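Last updated: July 19, 2018

Search this forum
Search titles only
Advanced search

Cold oats: soaking overnight vs. the stovetop, and why is mine always glue?

mapleridge_jo
OK so I've been trying to be a person who eats breakfast. My doctor wants me on something with fiber and I decided it would be oatmeal, since it's cheap and I figured there was no way to mess it up. There is a way to mess it up. Every single batch I make overnight in the fridge turns into wallpaper paste by morning. I'm using old fashioned rolled oats, milk right up to the top of the jar, a big spoon of chia, and a smashed banana. I leave it from dinner until I get up at 5:30, so that's a good long soak.

Meanwhile my sister does hers on the stove and it comes out like something from a nice hotel. She won't tell me her ratio because she "doesn't measure." Help!

tinroof_pete
Lose the chia. Or at least cut it way down. Chia grabs an unbelievable amount of liquid and it keeps on grabbing all night long. Banana does its own thing too, it goes kind of slimy and brown and you end up with pudding. Put the banana in when you eat it.

I do one part oats to one and a quarter parts milk and a pinch of salt. That's all. Done.

mapleridge_jo
But the chia is the whole fiber part!! Or most of it. I could do a teaspoon?

tinroof_pete
Teaspoon's fine. "Big spoon" scared me.

Sudsy_Carol
I'm going to disagree with Pete on the liquid. One and a quarter is too stingy for anybody who is having trouble with glue. I go closer to two, and I use half water. All milk makes it heavy. My late mother-in-law made hers entirely with water and then poured cold cream over the top in a moat around the edge, and I have never had better, but she was also feeding people who'd been up since four with the cows.

Also please cook it. Cold oatmeal is a punishment.

tinroof_pete
Two to one is soup, Carol. We have been over this in the grits thread.

Sudsy_Carol
And I was right in the grits thread.

abelardo_p
Hi, first time posting, long time reading. Abelardo Painemal, I'm in Duluth. I worked breakfast line for 7 years, most of it at a ski lodge, and I made oatmeal in quantities you would not want to see. I have opinions, sorry in advance, this is long.

Glue is from two things. One is what Pete said, too many thickeners. The other is stirring. When you stir oats hard, and especially when you mash something into them, you knock the starch loose and it goes into the liquid and sets up. We had a new guy once who whisked a whole pot like he was making gravy and you could have patched drywall with it. So for the jar, you pour the milk over, you tip it a couple times to get everything wet, and you leave it alone. In the pot, you stir when it goes in and then just now and then along the bottom.

Use a wooden spoon for it if you've got one. Metal works, but you end up scraping, and I think scraping is half of what makes people over-stir. I leave the spoon in while it rests off the heat and put the lid on crooked over it.

And salt! A real pinch, in the beginning. If you put it on at the end it tastes like salt on oatmeal, and if you put it in early it tastes like oats.

I eat mine out of a plain bowl with a saucer under it, which my kids make fun of, but the saucer is where the drips go and where the raisins I don't like go.
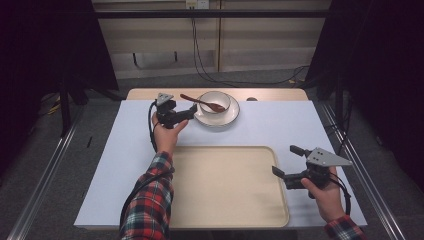 mapleridge_jo
This is so helpful, thank you!! How long do you let it rest after you turn the burner off?

abelardo_p
Five minutes for rolled oats, closer to ten for steel cut. It keeps thickening the whole time, so turn the burner off when it still looks a little too loose to you.

Sudsy_Carol
See, "a little too loose." That's two to one.

tinroof_pete
He's talking about the stovetop where water cooks off! She's asking about a jar with a lid on it. Nothing evaporates from a jar.

abelardo_p
You're both sort of right, I use two to one in the pot and one and a half in the jar. Please don't fight on my first post.

kestrelmom
Popping in as the steel cut person. I know, I know. But if you hate glue, steel cut is the answer, you pretty much can't get it to go gluey. It stays chewy and the grains stay separate. The trick for weekdays is you boil the water at night, dump the oats in, give it one minute, turn it off, cover it and go to bed. In the morning it's most of the way there and you only have to warm it up with a splash more milk.

My husband was a total oatmeal hater (his grandmother made the gray kind) and he eats this three times a week now. He does put peanut butter AND jam in it so I don't know if it counts.

mapleridge_jo
Wait, you leave it out on the stove all night? Is that safe?

kestrelmom
I've done it for years and we're all alive, but I only use water at that stage, no milk. If it bugs you let it cool some and put it in the fridge.

Larkspur26
I would not leave it out, personally. Cooked grain sitting warm overnight is the same problem as rice sitting warm overnight, and I got sick off rice once and I will never be casual about it again. The fridge costs you nothing. Kestrelmom I'm not yelling at you, I just don't want a new person to read this and do it in a hot kitchen in July with the windows shut.

kestrelmom
Fair. My kitchen is freezing eleven months a year so I don't think about it. Fridge it is, Jo.

gordo_in_tulsa
Unpopular opinion, the instant packets are fine. Maple and brown sugar. Kettle. Ninety seconds. I've got a job and two dogs.

Sudsy_Carol
Gordo, no.

gordo_in_tulsa
I knew you'd show up, Carol.

tinroof_pete
I'll defend the plain instant kind, the kind with no sugar in it. It's only oats cut smaller and rolled thinner. Where it goes wrong is people use it for overnight jars, and then you get paste by ten o'clock at night never mind morning. Jo, you're sure yours says old fashioned? Not quick? The boxes at my store look almost the same and I've grabbed the wrong one more than once.

mapleridge_jo
...hang on.

mapleridge_jo
It says QUICK. It says quick in big letters under the picture of the field. I've been buying this since June.

tinroof_pete
Ha! Well there you go.

Larkspur26
I laughed out loud at my desk. Don't throw them out, they're great in meatloaf, and they make a softer cookie.

Sudsy_Carol
And they're fine on the stove, so you can use the box up that way. Two to one, half water, and go easy with the spoon like Abelardo says. Couple of minutes and it's ready.

abelardo_p
Yes, same rules, only faster. With quick oats I'd put the liquid on first and get it simmering, then the oats go in.

On toppings, since you have a doctor watching you, I like chopped apple cooked right in the pot with a bit of cinnamon. It goes soft and sweet and you don't need much sugar after. Pears work too if they're a little hard. Toast your nuts. Please toast your nuts, it's four minutes in a dry pan and raw walnuts on oatmeal taste like a pencil.

kestrelmom
Frozen blueberries straight in at the end! They cool it down so the kids can eat it right away and it turns purple, which at my house is a selling point.

gordo_in_tulsa
Does anybody do savory? My brother-in-law puts a fried egg and hot sauce on his and I've been side-eyeing him since Easter.

Larkspur26
I do! Egg, green onion, black pepper, a little soy sauce. You have to stop thinking of it as oatmeal. If you like rice porridge you'll like it. Cook it in broth if you have some open in the fridge, but then skip the salt, I made that mistake and had to drink water all morning.

Sudsy_Carol
I tried it once with cheddar and it was good and I was annoyed about it.

tinroof_pete
Carol admits something. Somebody screenshot this.

mapleridge_jo
Update for anyone still reading. Got the right box. Did Abelardo's jar version last night, one and a half to one, a teaspoon of chia, pinch of salt, tipped it and left it alone (this was hard for me, I'm a stirrer). Banana this morning. It was GOOD. You could see actual oats in it. A little stiff still, so I splashed some milk on top and it loosened right up.

Then I called my sister to brag and she said oh, I always use the old fashioned kind, the quick kind turns to glue. She could have said that a month ago!

Sudsy_Carol
Stiff at one and a half, you say. What would fix that, I wonder.

tinroof_pete
The teaspoon of chia is what's making it stiff, Carol.

abelardo_p
Glad it worked, Jo. Try it with the apple this weekend. Grate it raw if you're doing the jar, and squeeze a little lemon on it so it doesn't go brown on you.

kestrelmom
Oh I'm stealing the grated apple.

gordo_in_tulsa
Did the egg one. Not telling my brother-in-law.

Related threads
Grits: two to one or four to one? (locked)
What do you do with half a can of coconut milk
Best pan for eggs that isn't nonstick
Leftover rice, how long is too long
Granola that stays in clumps
Biscuits keep leaning over in the oven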